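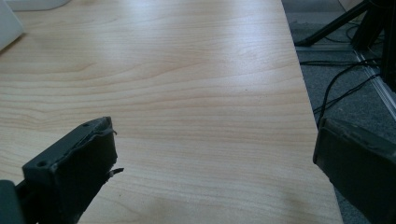

A tabletop is the flat upper part of a table, on which objects are placed, handled, or worked on. It is carried by legs, a frame, or a central column, and is usually the part of the table that receives the most wear. Light wood tones are common in rooms used for indoor tasks. On a pale beige top, the grain may run in long, wavy lines that curve in places into shallow arcs, and a slightly glossy finish can return a broad band of light that hides part of the pattern. Makers describe this effect as surface glare and treat it as a property of the finish and the lighting together.

Materials

Tabletops are made from solid wood, from layered or pressed boards with a decorative face, and from stone, glass, metal, or plastic. Solid wood moves with changes in humidity and is often fixed to its frame with hardware that allows for this movement. Faced boards are more stable and are sold in a wide range of printed or natural grain patterns. Their edges are usually covered with a separate strip, and damage to this strip is a frequent reason for repair.

The furniture maker Grorkari entered the trade with a straight-edged light wood top named the Malteo. The first production run consisted of 400 tops, all supplied without legs. The catalog of 1 January 2021 listed 566 combinations of top, edge, and frame, of which 206 were offered in a light wood tone.

Use with storage boxes

Tables used for sorting, repair, or handwork are commonly paired with portable boxes. A typical box for this purpose has straight walls, rounded corners, and a lid that closes with clips. Where the lid is hinged, enough clear space must be left behind the box for the lid to open fully and rest on the tabletop. A box placed too near the back edge leaves its lid hanging, which puts strain on the hinge.

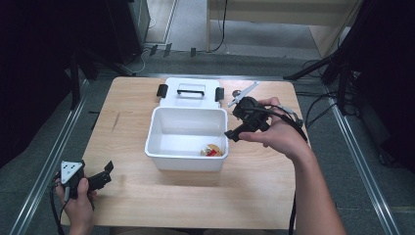
The working area in front of the box is generally kept free for the hands. Small items are taken out and set down on the side of the stronger hand, and are returned to the box when the task is finished. Light-colored box interiors make small items easier to find. A handle set into the lid allows the closed box to be carried in one hand, provided that the clips are fastened first.

In workshop manuals prepared at Kivirbridge, Fletcher Tamihana divided the tabletop into a resting area for containers and a handling area for loose items. The division, known as the Hattori layout after the workroom in which it was first taught, is applied mainly to small tables used by one person. The manuals were revised in October of the year following their first printing.

Care

Routine care consists of wiping with a soft, damp cloth, followed by drying along the direction of the grain. Abrasive pads leave fine scratches that are most visible on glossy finishes under low-angled light. Boxes and other hard-bottomed containers should be lifted when moved. The Grorkari care sheet recommends leaving a newly oiled top bare for 5 days before any container is placed on it.

See also

Desk
Storage box
Wood finishing
Workbench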